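News > Around Town > Water & Sewer

Print this page | E-mail to a friend

Well water testing is back for July – bring us a bottle

Filed under: Home and Yard, Public Notices

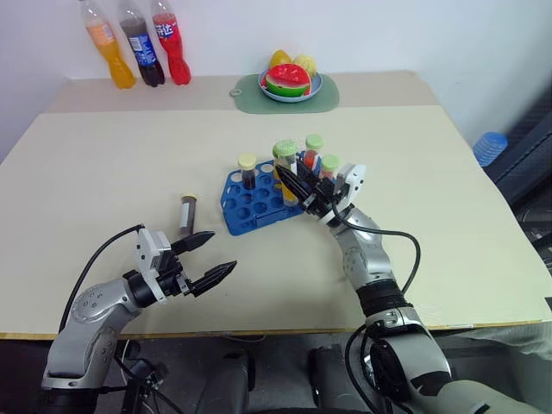

Who can get a well tested this time?

Any household on a private well in Gungate or Flestcombe, renters included, and this year the houses out on Langlois Road past the bridge as well.

Short item, lots to get in, so here goes.

Kits are at the front counter in the Gungate town office from the start of July. One kit per well. If you share a well with next door, decide between you who's picking it up, we had doubles last year and it made a mess of the list. Each kit has two bottles, a form and a label sheet. The small bottle is for bacteria. The bigger one is for nitrate, hardness, iron and the rest.

Do not rinse the small bottle. There's a bit of powder in it and it's meant to be there. Don't touch the inside of the cap either. Last summer a good number of samples had to be thrown out over this and people were annoyed, understandably, but the lab can't run them.

How to take the sample – kitchen tap is best, cold side. Take off the screen if yours unscrews. No softener, no filter pitcher, no fridge dispenser, unless you specifically want to know how the filter is doing, in which case write FILTERED on the form in big letters. Let the water run for 10 minutes. Turn it down to a thin stream before you fill so it doesn't splash. Fill to the line. Cap it. Into the fridge, not the freezer.

Then bring it back the same day. Drop-off is mornings only, before 11, becuase the courier for Prillell Lab leaves shortly after and bacteria samples don't keep overnight. If you miss it, don't leave the bottle on the step. Come in and swap it for a fresh one and try again another morning. The Flestcombe library is taking drop-offs too but their pickup is earlier, so before 10 there. No kits at the library, drop-offs only.

Fill in the form. All of it please. The well depth if you know it, leave blank if you don't. Date and time you filled the bottle – this is the one everybody skips. Phone number you answer. If there's a bacteria result that needs attention the lab calls first and mails later, and a call to a number nobody picks up is no use to you.

Cost. Basic test (bacteria and nitrate) is covered by the town again. The full panel with metals is extra and the price list is taped up at the counter. Check or cash, the card machine is still out. Arsenic is on the full panel, not the basic. Several people asked about that at the spring meeting, mostly from the Langlois Road side where the newer wells go down into rock. If you've never had it checked and your well is drilled, probably worth the money once.

Results come by mail, usually a couple of weeks. The sheet has changed this year. First column is your number, second is the limit, third just says OK or SEE NOTE. Notes are on the back, which plenty of folks didn't turn over to last time. "Total coliform present" isn't a reason to panic – it often means a loose well cap or a bug nest under it – but do boil your drinking water until you've retested. "E. coli present" means stop drinking it now, and boil or use bottled for teeth and baby formula too. For high nitrate boiling does NOT help, it makes it worse. Use bottled for infants and call the office.

Retests are free if the first one came back with bacteria. Ask for form 2639 at the counter, they're in the green folder. If you shock chlorinate the well, wait until the chlorine smell is gone and then give it another week before the retest or all you're testing is bleach.

While you're out there, go look at the well head. Cap tight, no cracks, vent screen in one piece. Ground should slope away from the casing. Keep the mower gas, the dog run and the compost pile well back from it. Anybody who had standing water over the casing in the spring flooding should test whether or not it tastes fine. You can't taste most of this stuff.

Dug wells – yes, you can use the kit, same bottles. Tick the "dug" box. Expect the bacteria side to come back with something, they nearly always do, and it's a good time to ask about a UV light if you haven't got one.

Town water customers, this isn't for you, sorry. Your supply gets tested on its own schedule and the yearly report is in the rack by the tax window. If your tap is running brown after the hydrant flushing, run the cold in the tub till it clears and leave the laundry for later. Still brown the next day, call.

Questions, call the office, extension 3721, and leave a message if its lunchtime. Kits till the end of the month or until they're gone. We ran out early last year and there isn't a second order coming.

Also the drop-off cooler at the Gungate office has moved. Side door now, by the bike rack.

Print this page | E-mail to a friend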